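# Chapter 2: Sorting Small Things into Baskets

In the first chapter we learned to clear a table. Now we must decide where the things from the table will live. Many people begin by buying boxes with lids. At the Villa workshop in Killska, where I have taught home storage since September, we begin with the open basket.

An open basket has low sides, and the hand can enter from above. You see the contents without lifting anything. When the sides have holes, dust falls through and the basket is easy to wash.

Long round objects, such as tubes and rolls, are the most difficult to store. They lean on each other and take more room than we expect.

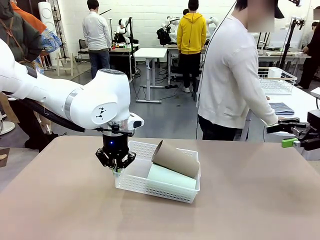
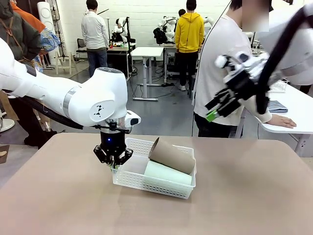 *A cardboard tube resting on a green roll in a white basket.*

Before you choose a basket, measure the longest object you want to keep in it. If the basket is 10 centimeters too short, the object will always stand up at an angle, and it will be the first to fall when the shelf is pushed. Put heavy rolls at the bottom. Keep one end of the basket free, so that your fingers can reach down.

**Words for this chapter:** basket, rim, tube, roll, to lean, to lie flat

In Section 2.1 you will measure 18 objects from your own kitchen and write their lengths in the table.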